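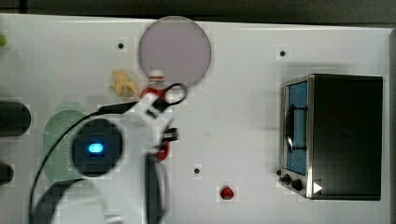

Keeping in Touch When One of You Moves Away
A second-year project report by Lilla Takács and Tihomir Grgić
Supervisor: Geert Martens

Why we picked this

Between us we have been in three long-distance relationships, one of which is still going (Tihomir's, and he would like that noted). When Geert asked the class to choose something from everyday life that people have strong opinions about, we didn't need long to decide. Everybody we know has advice for couples living apart. Call every night. Don't call every night, you'll run out of things to say. Always have the next visit booked. We wanted to hear from couples who were doing it, and find out what they talked about on an ordinary evening when there wasn't any news.

How we went about it

We put up a notice at the Kuvetti café and another on the Pirkier student board, asking for couples who had been living in different towns for at least a term. We got 251 replies to our short questionnaire, far more than we had planned for, and we are very grateful to everyone who filled it in (including the person who used the comments box to tell us the whole story of how she met her boyfriend at a swimming carnival, which we both loved).

From those replies we chose a small group who agreed to keep a diary through February. The diary was very simple. Each evening they wrote down whether they had been in touch, who started it, what it was mostly about and how they felt afterward. Nobody had to show us their messages, and we never asked to see any. By the end of the month we had 1544 entries, some of them a single word and some of them a full page, and reading through them took up most of our evenings and a fair bit of Tihomir's mum's dining table.

Océane Leclerc and Tibor Antal, who are both in our year, read a share of the entries and sorted them into topics without seeing how we had sorted ours. Where we disagreed we sat down and talked it over. The hardest ones to place were the jokes. Is a photo of a bad haircut "news" or "affection"? Océane argued for affection and she won in the end.

What people talked about

By a long way, the biggest topic was small daily things: what was for tea, who was annoying at work, whether the bus came. We had expected more about missing each other, and there was some of that, mostly near the end of the weekend, but the diaries were full of soup and laundry and neighbours. One woman in Veres wrote that she and her husband read each other the supermarket specials over the phone, and that it was her favourite part of the day.

Plans for visits came next, and these entries were the most mixed in mood. People were excited about the visit itself and quite often grumpy about arranging it. Trains, rosters and whose turn it was to travel came up again and again. Several couples had a quarrel that was about money on paper but sounded, to us at least, like a quarrel about who was making the bigger effort.

Who gets in touch first

This mattered more than we thought it would. People who felt they were always the one to start a conversation wrote about it a lot, even when the conversations themselves went well. A fellow in Otura kept score for a week, told his girlfriend, and found she had been keeping score as well and had come up with the opposite result. They both sounded fairly cheerful about it in the following entries.

Couples with a set time to talk, such as 9 pm after the dishes, wrote less about this worry. We can't say the set time was the cause. They may have been more settled to begin with, and Geert reminded us of this in the margins of our draft more than once.

Problems with the project

Most of our diary keepers were students or had been recently, so we know very little about older couples or couples with kids. Only one person in each couple kept the diary, and after the story from Otura we wish we had asked both. A month is also short. Some entries stop partway through, and we didn't chase people, as it seemed unkind to nag somebody about their relationship.

If we did it again

We would follow both partners and include a stretch when they were together, to see whether the soup and laundry talk carries on in the same kitchen. Lilla would also like to drop the mood scale, which ran from 0 to 100 and which people clearly found silly. One diary keeper put 100 every night and then, in the last week, wrote underneath that she had been ticking it before she rang him.

Our thanks to Océane and Tibor for all that reading, to the staff at Kuvetti for leaving our notice up, and to everyone who kept a diary for us.

Contact the student projects page | © Pirkier student projects | Back to top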